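Keeping Snacks Fresh After You Open the Package
Kitchen notes by Buppha Duangkaew

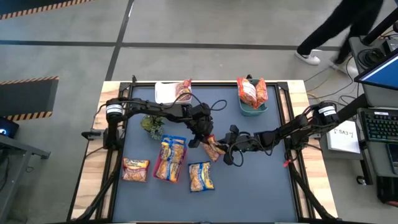

Most snacks become soft because they take water from the air. In my town the summer is very humid, and crackers left open in the evening are already sad in the morning. I have tried many ways to keep them and I write only those which I still use.

Before you close a bag, press the air out with your flat hand, starting from the bottom. Then fold the top down two times and put the clip in the middle. If the bag is wide, use two clips. Clothespins are also fine, but old ones have a weak spring.

Nuts I keep in a glass jar in the refrigerator. They have oil inside, and in a warm kitchen the oil gets a bitter taste. Let the jar stand on the counter for some minutes before you open it, so that water does not form on the nuts.

Do not put cookies and crackers together in one box. The soft cookie gives its moisture to the cracker, and both are worse the next day.

For crackers which are already soft: spread them on a baking sheet in one layer and heat them at 250 degrees for 6 minutes. Let them cool completely on the sheet. They are not crisp when hot, so please do not add more time too early. My neighbor Sakda Pongsiri does the same with rice cakes, but he gives them only 5.

Write the opening day on the bag with a marker. I used paper labels before, and they fell off in the cupboard.

Next page: cleaning the bread box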